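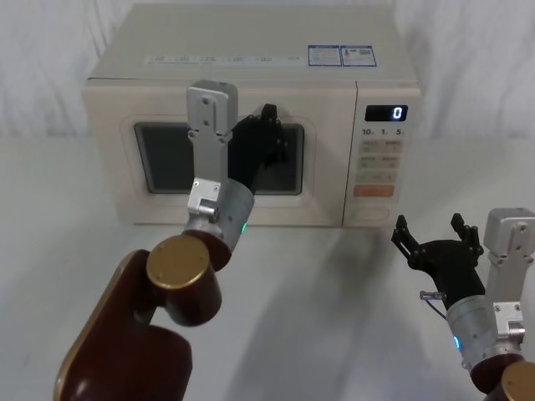
The cream microwave, stickers still on top. Yes, the display says 0. It's a mood.

So I finally gave in and got a microwave, after 3 years of telling everyone I could reheat soup perfectly well in a saucepan. (I could! I just never washed the saucepan.) Leokadia was moving out of her place in Garville and didn't want to haul hers up the stairs at the new one, so I got it for a jar of plum jam and a ride to the station.

I love the color. Everything else in my kitchen is black or steel, and this is proper cream with a beige border on the door, like something from my aunt's house. There are two stickers on the top toward the back corner and I keep meaning to peel them off, but I've left them so long now that I'd probably miss them.

The buttons took me a couple of evenings. There's a row of labels for 10, 1 and 5, and then a whole grid in faint gray print that I have to lean in and squint at. The big orange-red one I can find without my glasses — thank goodness.

Next up is baked potatoes. Todor swears by eight minutes and a wet paper towel, Brayan says that's a crime against potatoes. I'll try both ways this week and let you know who was right.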